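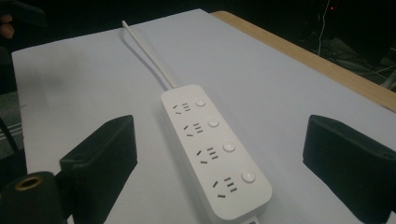 Slide 1 – power strip, four outlets, a button for each.

Title: Where the electric bill goes when you're not home. Talk for the Kekwood tenants' evening, October. Keep to time!! Last year ran over and lost the questions.

Say hi. Thank Huiling Xiao for the room and the tea. Phones off, or at least face down.

Open with the bill story. Fulluvdale flat, two rooms, me away for most of a month, bill barely moved. Called the company, got told the meter was fine. It was fine. The stuff in the flat was not.

Ask for hands – who knows what they pay per unit? Wait. Don't fill the silence. Few hands usually. Tell them where it is on the bill (back page, small print, under the standing charge).

STANDBY, THE BORING PART

Standby = on but not doing anything for you. TV box, printer, speaker, game console, microwave clock. Old ones worse than new ones, mostly. Phone charger with no phone on it – tiny, stop worrying about it. People always bring up the charger. Be nice about it.

Do the sum on the board, slowly:
6 watts, all day, all year. Comes to 52 and a bit units. One box! Then let them multiply by their own price, not mine.

My flat before: 694 units over the winter quarter. Don't claim standby was all of it, the heater was in there too. 204 of those I could pin on things I wasn't using. Somebody will ask how – plug-in meter, a week per item, notebook. Dull but it works. 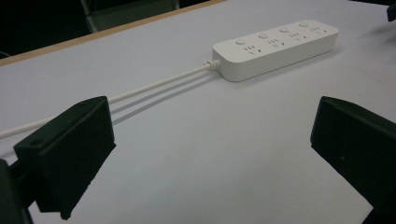 WHAT TO SWITCH OFF, WHAT TO LEAVE

Off at night: TV and everything around it, printer, desk stuff.
Leave on: fridge, freezer, medical things, router if the phone runs through it.
Ask first: anything that records or updates overnight. Lihua Xia lost her shows twice doing this, she said I can tell it. Tell it short.

Group things by when you use them, not by where they sit. TV plus speaker plus console on one strip. Lamp somewhere else or you'll end up in the dark hunting for the switch.

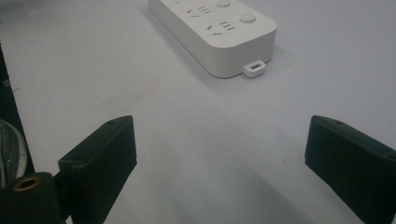
Heaters and kettles – no, straight in the wall. Say this one twice. Also no strip plugged into a strip. Check the rating on the back, add up what you're plugging in. If a plug feels hot, stop using it, get it looked at.

Vestside block question will come up: the landlord's hallway lights, who pays. Don't know. Send them to the Cai advice desk, 2 to 6 in the afternoon, bring the bill.

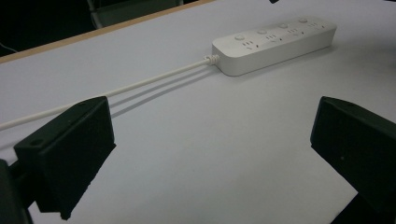

Homework bit. Pick one corner of one room. Read the meter at bedtime, read it agian when you get up, nothing else changed. Next night same thing with that corner off. Write both down. The fridge will mess with the numbers a little, so do a few nights of each.

Skip the solar part if short on time. Questions. Pass round the sign-up sheet for borrowing the meters – need name, flat number and a phone that somone answers.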